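Olmedo Student Robotics Program
Household Tasks Unit – Team Set-up Guide
Section 3: Preparing and Running a Kitchen Session

Revised July 25, 2019

3.1 Purpose of this section

This section explains how a student team prepares a kitchen work area, positions the two-arm robot, and carries out a supervised session of moving and placing dishes. It applies to every team registered for the Household Tasks Unit, whether the session is held at the program kitchen or at another approved site. Teams must complete Section 2 (Electrical Checks and Emergency Stop) before starting the steps below.

Each session requires three assigned roles:

Operator – controls both arms and may not leave the control position while the motors are on.
Safety lead – holds the emergency stop and has the final word on whether work continues.
Recorder – keeps the session log and does not handle equipment during a run.

Roles are assigned before the team enters the kitchen. They may be exchanged between runs, with the change entered in the log.

3.2 Preparing the floor

1. Walk the full route from the starting position to the work surface. Remove loose bags, paper and cords from the route.

2. Decide which furniture will remain. Chairs and stools may stay in the room if the robot can pass them without turning its arms outward. Enter each one on the floor plan, Form K-2.

3. Check the tiles for water or grease. Wipe up any spill and let the floor dry fully before switching on the drive base.

4. Mark the starting position with two strips of removable tape, one for each side of the base.

CAUTION: Do not move a gas cylinder, disconnect a hose or unplug a kitchen appliance. If any of these blocks the route, stop and speak to the site supervisor.

3.3 Preparing the work surface

A kitchen session is meant to take place among ordinary household items. Teams should not clear the whole counter. The exercise has little value on a bare surface, and judges at the September review will expect to see dishes handled with other objects close by.

1. Select the dishes to be handled. First-year teams use metal or plastic items only. Ceramic items may be added after the team has passed the Level 2 check.

2. Move knives and other sharp items out of reach of both arms before the motors are switched on.

3. Confirm that power cords at the back of the counter lie outside the planned path of the arms.

4. Open both grippers fully and inspect the fingers for grease, cracks or missing pads.

5. Bring the first gripper to the rim of the bowl and close it at the lowest force setting. Increase the force one step at a time until the bowl can be held without slipping.

6. Raise the bowl only as far as needed to clear the surface. Hold, and wait for the safety lead to say "clear" before any sideways movement.

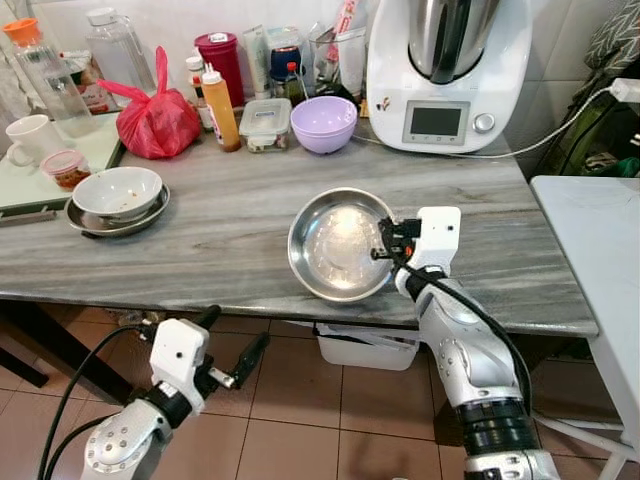
Figure 3-1. Right gripper holding a stainless steel bowl by the rim, just above the counter.

NOTE: The second arm remains below the counter edge, with its gripper open, until the operator calls for it. An arm held above the counter without a task is recorded as a fault.

If the bowl tilts in the grip, lower it and begin again from step 5. Do not correct the tilt in the air. Team members may not reach in to steady a dish while the motors are on, even when it seems certain to fall.

3.4 Moving between work areas

Most sessions use more than one surface. The drive base must never be moved while either gripper is holding a dish.

1. Set down any dish and open the gripper.

2. Draw both arms back to the travel position, with the grippers low and in front of the base.

3. Check the cables on both arms. Each cable should have enough slack for the wrist to turn, and no loop should be able to catch on a chair back or table corner.

4. The operator states the direction of travel aloud. The safety lead repeats it.

5. Drive at the lowest speed setting. Stop before passing any object with a narrow stem or spreading legs, and check the clearance on both sides.

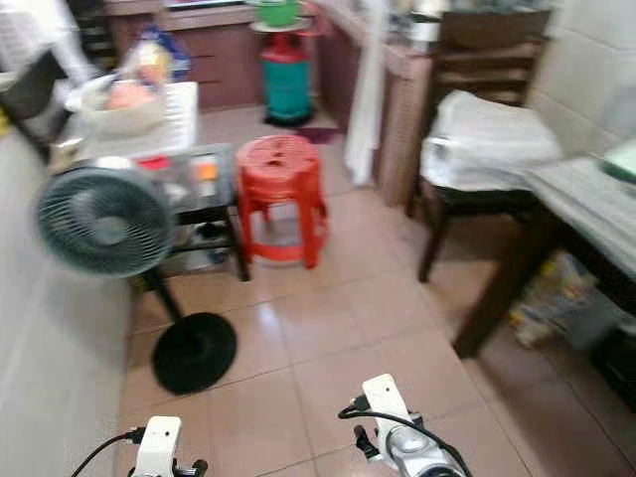
6. On reaching the new surface, stop short and make the final approach in small movements. The recorder enters the time of arrival and any contact with furniture, however light.

Glossy floor tile can confuse the distance sensor, particularly near a window or doorway. When the reading changes while the base is standing still, switch to manual distance checks and write "MD" beside the run number. Esperanza Esteban, who supervises the unit, reviews all runs marked in this way before they are scored.

CAUTION: Standing fans must be treated as fixed obstacles. The wide base is easily missed by the sensor, and a light push at the pole may be enough to tip the fan over.

3.5 Checking the table before a run

A table needs its own check, even if the counter has already been approved. Tables can shift when pushed, and items stored beneath them limit how close the base may come.

1. Press down gently on each corner. Do not use a table that rocks.

2. Look under the table. Items stored there may remain if they do not extend past the front edge. Pick up any loose paper on the floor before the base moves forward.

3. Note which dishes are stacked. A stack is handled from the top down, one piece at a time.

4. Look along the edges of any cutting board for knives or other utensils. A utensil lying there must be removed by hand, with the motors off, before the run begins.

5. Complete the table part of Form K-2. The safety lead signs it.

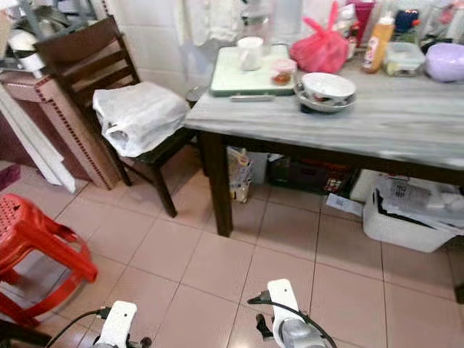
Figure 3-2. Marble-patterned table with cutting board, stacked dishes and containers, viewed from above the two grippers.

3.6 Ending the session

1. Return both arms to the travel position and switch off the motors.

2. Wash and dry any dish that was handled. Return furniture to the places shown on Form K-2.

3. Wipe the gripper fingers with a damp cloth – never spray cleaner directly on them.

4. Send the signed log to Szu-yu Tu at the program office. Logs without a safety lead signature are returned to the team and the session is not counted.

Continue to Section 4, Scoring and Review.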